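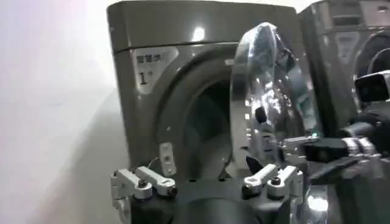
Butdale laundry room opens its doors again

The shared laundry room at Butdale is back in use, and if the number of people who wandered in on Friday morning with bags over their shoulders is anything to go by, it has been very much missed. The room had been shut for 28 days while the old pipework was taken out and the floor put right, and in that time a good many residents of Lirano Court and the streets behind it had been carrying their sheets and towels all the way to the launderette on Vavby Road, and then carrying them all the way back again.

The first thing most people remarked on was the dark grey front loaders, with their big round doors and shiny rims. The labels on the front are in Chinese characters with a large number one, and there was a fair bit of friendly chatter about what they said before a neighbour who reads Chinese explained that the wording was to do with smart drying. An English instruction card is being printed and should be up on the wall before the end of July.

The work came in at £2,375, which the residents' association says is a little under what had been put aside for it. Of that, £1,000 came from the Shabalala Fund, which gives small grants to shared buildings in this part of the town, and the rest was made up from the ordinary laundry charges over the past year and a very well attended cake and plant sale in the spring.

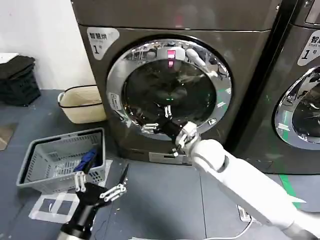 Plenty of those who came along on Friday had questions about how the new arrangements will run, and the association was happy to go through them over a cup of tea. Slots can be booked for two hours at a time, either on the sheet by the door or by ringing the office, and the room will be open from seven in the morning until nine at night. Anyone who only wants to dry a few things is welcome to turn up and see what is free – the early evenings tend to be quieter – but bedding and other heavy loads are best booked ahead.

There are a few small requests as well, most of them carried over from the old room. Please check pockets for tissues and coins before anything goes in, give the filter a clean when you have finished, and leave the door standing open for the next person so that the inside has a chance to air. Baskets may be borrowed but should stay in the room, as several went missing over the winter and have not been seen since. Odd socks will be kept in a box on the windowsill until the end of each month.

One long-standing resident, who has used the room since her children were small, said she had been looking forward to the opening more than she cared to admit. She had done her best with a clothes horse in the hallway, she told us, but there is nothing quite like a warm towel, and she had missed the company too.
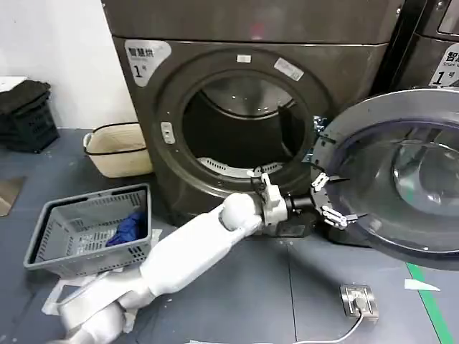

Number one with its door open and a basket on the floor in front, at the Butdale laundry room.

Charges will stay as they were until the autumn, when the association plans to look at them again. Bookings for next week are being taken now, and the Lirano Court office will be glad to hear from anyone who needs a hand getting their washing up and down the stairs.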